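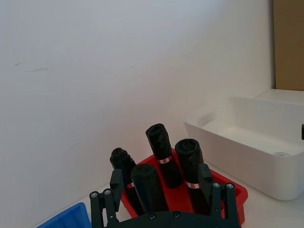
## Second arm gets the nod for the Dernodora packing room

Good news from the kit meeting – we're getting another arm! Joana Bastos signed off the request in March, and the order has gone to Prirkodix with delivery promised in 8 weeks. I'd asked for two, but you can't win them all.

What swung it was the dull stuff. Bin bags, mostly. Rolled black bags standing up in a red tray are a fair test of a two-finger gripper (dark, tightly rolled, crumpled at the top), and they make up a big share of the Cleltatby orders. Our first arm managed 84 picks out of 200 in the autumn trial and I wasn't proud of that. After Grecu sold us longer fingers and we redid the settings, the rate went up to 82 per cent, and Joana stopped asking me if we could send it back.

The budget covers the arm, one gripper and a spare set of fingertips. It doesn't cover a new bench, so I'm after a spare one if your team has it going – white top preferred, same height as ours. Training dates will go up by the kettle once Prirkodix confirm them.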